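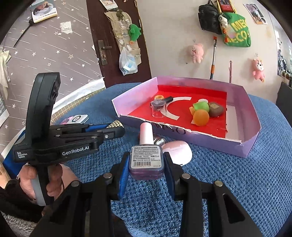

I went through every bottle of nail polish I own in January and wrote down what I paid. 11 bottles, and I had finished none of them. A short thread on what I changed.

1/ First, the size. I stopped looking at the sticker price and started looking at the volume. Two bottles on the same shelf can look alike and hold very different amounts. The number is usually in tiny print near the barcode.

2/ I keep a spreadsheet for all my small spending: polish, lip balm, hand cream, hair ties. Last year it came to 2,063 dollars. The year before was 1,830. I would have guessed half that.

3/ Most of it came from two places. One is Busach, the drugstore by my bus stop. The other is the Gindby website, where I kept adding things to reach free shipping.

4/ So now I don't add things for free shipping. If shipping costs four dollars, I pay four dollars or I wait until I need something else.

5/ Pale colors are where I waste the most. I have three pinks from Ternisa that look the same once they're on. I gave two to my sister – she can't tell them apart either.

6/ Storage matters more than brand. Keep bottles upright, out of the sun, and not in the bathroom. Wipe the neck before you close the cap. Mine used to get stuck shut within a few months.

7/ If a polish gets thick, use a couple of drops of thinner. Don't use remover. I ruined a good Messina gray that way and it never dried right again.

8/ My limit this year is 100 dollars for everything in the nail category, including files and remover. So far I've bought one top coat and a bag of cotton pads.

9/ Someone asked for the spreadsheet. It's four columns: date, store, item, price. I fill it in at night when I empty my bag. Receipts go in the recycling after that.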